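Computer Refurbishing at the Wanano Workshop

Gallery

The Wanano workshop takes in desktop computers that offices no longer want and gets them ready for another few years of use. Most come from Gostance, which replaces its office machines every spring, and the rest arrive in small batches from schools and clinics. We handled 400 desktops last year. Of those, 210 went back out complete and the others were used for parts.

Every tower goes through the same steps. It is logged at the door, wiped down on the outside and carried to a bench. We lay it on its side and take off the side panel. Dust comes out first, with a soft brush and low-pressure air. Then we look over the cables, the drive bays and the fans before anything is plugged in.

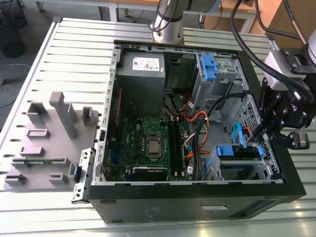 Drives are the part people ask about most. Any drive that arrives with a machine is removed and erased on a separate station, and it does not go back in until the erase report has been printed. Drives that fail the erase are sent to Pichler for shredding. Machines with no drive get one from our shelf stock.

Memory is tested next. We aim for 16 GB in anything going to a school, and we match sticks by speed where we can. Mixed pairs are kept for machines used at the front desk or for printing labels – they run fine for that kind of work.

Power supplies are checked under load for an hour. A noisy fan is enough reason to swap one out. We keep the old supplies for their screws and leads, but we do not open them.

Cable routing takes longer than visitors expect. Leads should stay clear of fan blades and should not be pinched when the panel goes back on. Brackets and clips that came off during the work are set beside the machine they belong to, and the panel is not closed until all of them have been refitted.

Finished computers get a label with the test results and go on the Asow shelving by the loading door. Pickup is in the afternoon, from one until four. Bring the order slip.

The workshop expects to pass 1,000 finished machines in April. Donations of working desktops are accepted all year – monitors only by arrangement, and no printers. Loose keyboards and mice are fine if they are boxed.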